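Staltia Free Expression Circle
Minutes of the general meeting, Clarkside branch

In the chair: Afroza Bhattacharjee
Apologies were received from those members who were traveling, and we wish them a safe trip home.

1. Welcome

Afroza opened the meeting by thanking everyone for coming out in the rain, and for the very generous quantity of samosas that had found their way onto the side counter. She asked that we speak one at a time, as the last set of minutes had been hard to write up (the secretary is grateful to her for saying so). She also gave a warm welcome to the members who have joined us through the letter-writing evenings and who were sitting in on a general meeting for the first time. The minutes of the previous meeting were read and accepted, with one correction: the word "detained" in item 4 should have been "questioned."

2. The Sikder case

Most of the evening went to this, as it should have. Members will remember that Mr. Sikder, who wrote a small but much-read blog on land seizures and local courts, was charged over two posts that named a district official. He has been out on bail since the winter, but his passport and his laptop have still not been returned to him, and he is not allowed to publish while the case is open.

Afroza had spoken by phone with his sister, who asked her to pass on the family's thanks. The cards have been arriving, a few at a time, and his mother keeps them in a biscuit tin and reads them aloud to visitors. There was a long pause after that, and several people said they would like to write again.

The next hearing has been put off once more, and his lawyer does not expect a new date soon. It was asked whether so much attention from abroad might make things harder for him. Afroza said she had put that very question to the family, and their answer was that the quiet months had been the worst ones. It was agreed that we carry on, but that nothing goes out under our name until his lawyer has read it.

3. The petition

Signatures stood at 3417 when the sheets and the online page were added together. Everyone was very pleased with this, and there was some clapping. The last 1000 came in during April, largely thanks to the tables outside the library and the street fair.

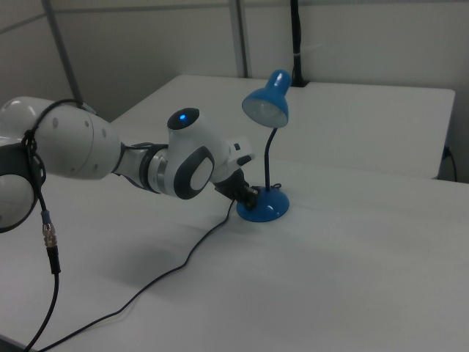
Blue desk lamp and robotic arm.

We then had a friendly disagreement over when to hand the petition in. One group wanted to take it to the consulate right away, while the number is fresh and the local paper still remembers who we are. The other group would sooner wait for the hearing date. After a good deal of back and forth, in which everybody was kind to everybody else, it was agreed to deliver a copy now and hold the original for the week of the hearing. Afroza will write the cover letter. She asked for help keeping it to a single page, knowing her own habits.

4. Online safety evening

The evening on safer messaging went well and ran very late. Those who came learned how to set up a stronger login, how to tell when a link is a trick, and what to leave off a phone before crossing a border. Several members with relatives abroad said they had gone home and changed how they talk to them that same night. It was suggested that we repeat it with a slower pace and printed notes in larger type, and this was agreed.

There was a question about Brondix, the message service some of us have been using for the letter group. It has changed its terms and now keeps contact lists for longer than it used to. Nobody was in favor of staying with it. Members are asked to stop posting names of people in open cases there, starting tonight, while we look for something better. 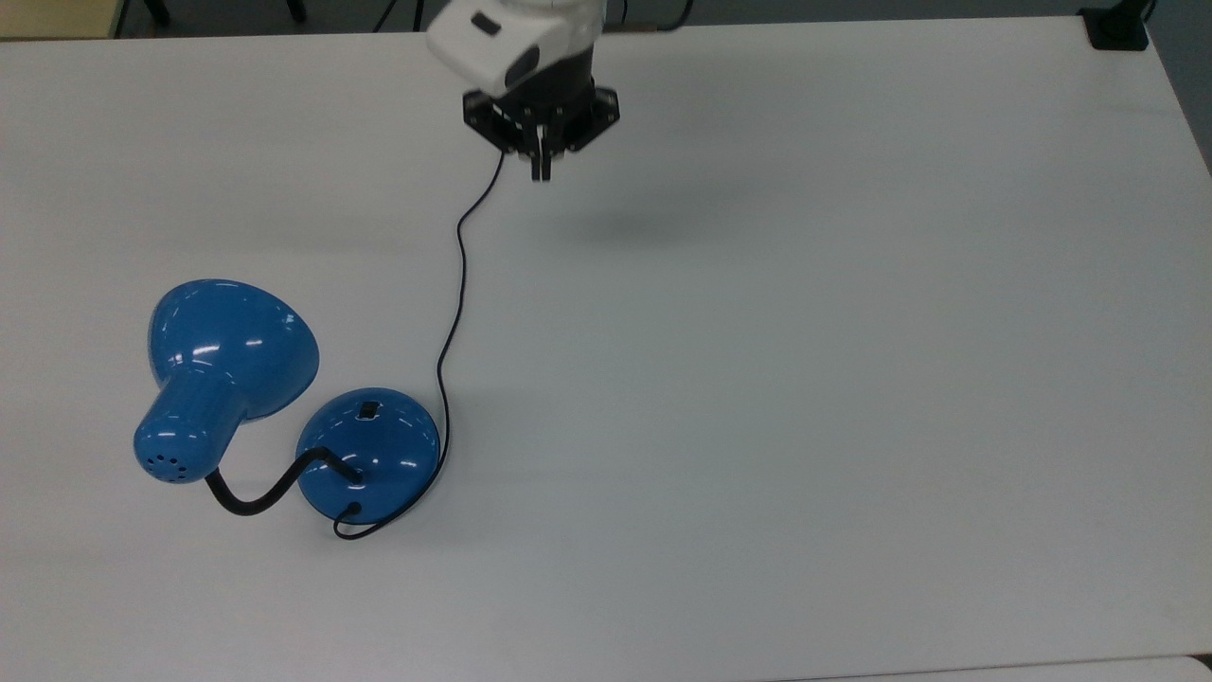
Clarkside, May 2023

5. Letter to our representative

A draft was read out asking our representative to raise the treatment of bloggers and small publishers with the foreign ministry. The meeting liked the draft but found the second paragraph angry in a way that might give a busy office an excuse to put it down. The wording will be softened there and left as strong as it is everywhere else. Members who live outside the district are encouraged to send their own version to their own office.

6. Any other business

The book box needs a new home. A blue umbrella and a child's mitten are still waiting to be claimed from last time. Thanks were given for the samosas a second time.

The meeting closed later than planned. The date of the next one will be sent out by email.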